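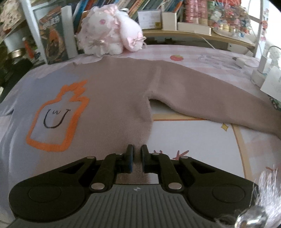 Are you still folding sweaters, then, or has the club moved on to something a robot is good at? A reader going by Tikkanen left that under my last post, and I laughed out loud when I read it, because yes. We are still folding sweaters. We have been folding sweaters since before the leaves came down, and if the plan holds we will be folding them well into June, by which time I suppose everyone will be in short sleeves and we'll have to turn the fans on.

For anyone who missed the earlier posts (and there are plenty of them, I do go on), I'm one of the grown-ups who helps with the student robotics club at Viminlow. This year the students voted to skip the usual maze-and-ball business and enter the household task class at the Jestitz meet. You pick one chore and teach an arm to do it. They picked laundry. I had quietly hoped for stacking cups.

The way they teach it is simple enough to explain to my mother, and I have. You hold the gripper in your own hand, with the camera on it, and you fold the sweater yourself using only those two fingertips. Squeeze, lift, carry, let go. Every fold gets saved as one demonstration, and later the students feed the whole pile to the program, which they named Falix after a long argument I was not allowed to vote in. Then Falix has a try with the arm at the clubroom.

The goal they set was 1,000 good demonstrations, and as of Friday night we're at 1,095, so there was cake. I should say that roughly 100 of those may get thrown out again when the students go through them. Some have a dropped sleeve in the middle, and in a few you can tell that the person holding the gripper had started thinking about dinner. I recognized more of those as mine than I would like.

What I've learned, folding like this, is how much my fingers had been doing without telling me. With bare hands you pinch a hem and you just know you've got one layer or both. With the gripper you have to look. You come in low over the bottom edge, you line up the tips, you close, and half the time you've caught the front of the sweater and left the back lying there -- and then up it comes like a tent flap. Knits are the worst for it. They stretch, so the edge you picked up isn't quite the edge you carry across, and the sleeves go wherever they please. One of the students says a knit has opinions. I think that's about right.

The other big talk this month was about tablecloths. The early demonstrations were all done on the same bare table at school, and Falix did nicely there and went to pieces anywhere else. So now the students want every kind of surface they can get, checks and prints included, with ordinary household stuff standing in the background. They want clothes with pictures on them too, since the lines of a printed design can look an awful lot like an edge to a program that hasn't seen many. I have never felt so useful for owning clutter.

Does it work yet? Well, sort of! On a plain T-shirt, Falix gets through the whole fold more often than it doesn't. On a sweater it will do the first sleeve beautifully, pause for a good long while, and then fold the same sleeve again. The students think it loses track of which side it has finished. They have 2 ideas for fixing that, and they're split down the middle over which to try first, so I expect we'll end up doing both and eating more cake.

To get back to Tikkanen's question, I don't know that a robot is good at this. I do know the kids can now talk for an hour about why a hem slips, and that several of them have begun doing their own laundry at home (I've had a thank-you note from a parent, which I've stuck on the fridge). Next week it's hooded sweatshirts. If you have an old one in a loud color, the bin is just inside the clubroom door, and please check the pockets first.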